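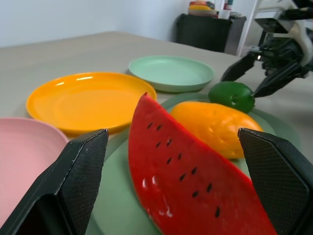 One student in last term's section objected that a serving is whatever a person eats, so a standard serving measures nothing. The objection confuses two terms. A portion is the amount a person takes. A serving is a fixed reference amount, set so that foods can be compared.

Worked case. The Goodwin canteen lists melon at 30 kcal per 100 g. A portion weighs 300 g.

Energy = 300 / 100 x 30 = 90 kcal

Rind and pits are excluded. Weigh the edible part only, and record the weight before any sugar or dressing is added.

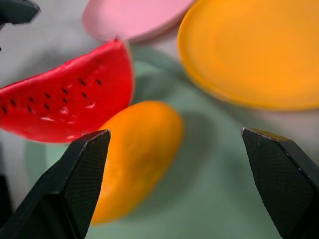
Fig. 2. Toy watermelon slice and toy mango.

Recall error is larger for cut fruit than for whole fruit. In the Dutton exercise, enter each item on its own line, including items eaten together. Sheets are due 2021-11-22.

Nutrition Basics, Handout 3 | Contact: Wuvidholm course office | Back to top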